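Teaching a home-built arm to pick things up: setting out your first table

Posted on May 9, 2025 in Workshop builds

By now your Brarkard arm should be bolted together and moving on all its joints without any nasty grinding. Brilliant! This is the part I'd been looking forward to since December, when ours was still a bag of brackets on a shelf at the Mornodmont workshop. We're going to record some picks by hand, so the arm has something to copy.

Start with soft or rounded things that can take a knock. Toy fruit is perfect. Leave mugs and anything with a handle until later, however tempting they look.
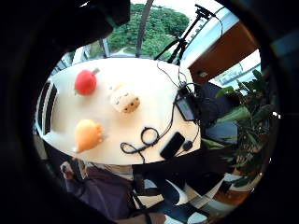 Reading time: 3 minutes

Our table has a red toy apple, an orange peach-shaped one and a little beige plush on it, and I love how differently they behave. A stem gives the fingers something extra to bump into, while plush squashes, so you can close a bit too far and get away with it.

1. Choose a pale, plain tabletop if you can. Strong colours stand out well against it.

2. Plug everything in and run the cables where you want them. Loops are fine at the back or off to one side, but keep them out of the patch you'll be reaching across.

3. Wipe the lens and start a recording. Open the gripper fully, come in slowly, close, lift, and hold still for a moment before you put the thing down.

4. Move the object a hand's width and go again. Turn it as well! If it always points the same way, the arm will only ever learn that one way.

5. Do 40 picks of one object, then swap. I stop at 100 in a sitting, as my wrist gets lazy and the later ones are rubbish.

6. Copy the lot into the Arnum folder you made in part two and run the checker. It throws out clips where the gripper never closes. Our first batch went in as 100 and came out as 70, so don't be downhearted if yours shrinks too.

Training comes next, and you'll want to leave that running overnight.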